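Gratin Dish

A gratin dish is a shallow, wide, open-topped vessel used for baking food in an oven until the surface turns brown and crisp. It is most often oval, though round and rectangular ones are common too, and it usually goes straight from the oven to the table, so that the cook and the guests meet the food in the same vessel it was made in. The name comes from the French verb for scraping or grating, and it may refer either to the grated cheese on top or to the crusty bits that people like to scrape from the sides once everyone has been served.

Shape and proportions

The most important thing about a gratin dish is how shallow it is. A deep casserole holds its heat and its moisture, and that suits a stew very well, but a gratin wants a great deal of surface for its depth, so that each helping gets a fair share of crust. The sides are low and often slope gently outward, which lets steam escape and makes it easier to slide a spoon underneath. Many dishes have a small lug or handle at each end — some are generous, others barely big enough for a thumb in an oven mitt — while plainer ones have only a rim to hold on to.

The oval shape is partly a matter of custom. Long dishes suited whole fish and the longer cuts of vegetables, such as leeks and endives laid side by side, and they fit comfortably down the middle of a narrow table with plates on either side.

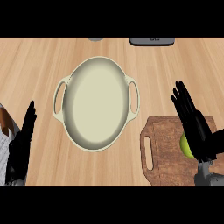
A large oval baking dish in cream, seen from above on a light wooden tabletop.

Materials

Glazed earthenware is the oldest material still in everyday use. It warms slowly and cooks gently, and it keeps food hot through a long supper, but it dislikes sudden changes of temperature and can crack if it is carried from a cold pantry to a hot oven. Stoneware is fired harder and chips less easily. Porcelain is thinner and smoother, and it cleans up nicely even after cheese has baked onto the rim. Enameled cast iron is the heaviest of the lot and browns the bottom and edges very well, while copper lined with tin heats quickly and is mostly found in restaurants and in the kitchens of people who do not mind polishing.

In the kitchen

The best known use is for sliced potatoes baked in cream, but the same dish serves for macaroni, cauliflower, onions, fruit crumbles, and the batter puddings made with cherries in early summer. Cooks often rub the inside with butter and a cut clove of garlic before filling it. It is wise to leave a little room below the rim, as cream tends to bubble up and over in the last stretch of baking.

Care

Baked-on crust usually softens after a long soak in warm water with a spoonful of baking soda. Metal scouring pads can dull a glaze. A hot dish should be set on a dry cloth or a trivet, and never on a wet counter.

See also: Casserole; Earthenware; Tian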